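How to clean a microwave and its turntable

A microwave that gets used every day wants a proper clean every couple of weeks and a quick wipe in between. The method below takes 15 minutes if the splashes are fresh, and longer if somebody has been reheating bolognese without a cover. It suits any ordinary countertop model with a glass turntable.

What you need

A microwave-safe bowl or jug
Water
One lemon, or two tablespoons of white vinegar
Washing-up liquid
A soft sponge and two clean cloths
An old toothbrush
A tea towel

Leave scouring pads and oven cleaner in the cupboard. Both will damage the lining, and oven cleaner has no business near the vents.

Step 1. Steam the inside

Half fill the bowl with water. Cut the lemon in two, squeeze it in and drop the halves in after it, or add the vinegar. Stand a wooden spoon or a wooden skewer in the bowl so the water doesn't overheat and boil up when you move it.

Heat on full power for three minutes. A small 700 watt oven may need four. Then leave the door shut for another 5 minutes. The steam does most of the work here, so don't be tempted to open it early.

Step 2. Unplug it and empty it

Switch off at the wall and pull the plug. Open the door fully and take the bowl out with oven gloves. Let the turntable cool before you touch it. Lift the glass straight up, then take out the roller ring underneath if yours is loose. Some rings are held in place and only need wiping round.

Step 3. Wash the turntable

Wash the glass in warm water with washing-up liquid. Don't put hot glass into cold water or it may crack. Go round the rim and the underside, where grease collects in the raised parts. The ring can go in the same bowl. Use the toothbrush on the little wheels, as crumbs in these are the usual cause of a turntable that grinds or sticks.

Dry both with the tea towel.

Step 4. Wipe the inside

Start with the ceiling and work down – sides, back, then the floor. A damp sponge is enough for most of it. For a dried-on spot, lay a hot wet cloth over it for a few minutes and try again. Don't scrub or peel the small cover panel on the side wall. It is meant to be there.

Step 5. Do the door

Wipe the inside of the window, then the frame round it and the edges where it meets the oven. Food stuck here can stop the door closing properly. Check the hinge side too, which most people miss.

For the controls, spray or dampen the cloth and never the oven. Wring it out well and dry the panel straight afterwards.

Step 6. Air it and put it back together

Leave the door open for half an hour. Refit the ring, then set the glass on top so it sits on the centre piece and turns freely by hand. Close the door, plug in, and run a mug of water for one minute to check that the plate goes round.

If it still smells

Leave a saucer of bicarbonate of soda inside overnight with the door shut, and take it out before you next use the oven. Fish and burnt popcorn may need two nights.

If the turntable is chipped or cracked, stop using it. Measure the diameter and look at the shape of the centre fitting before ordering a new one – two plates of the same width won't always fit the same oven.

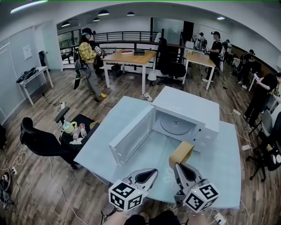 Door wide open and the glass turntable in place on the oven floor.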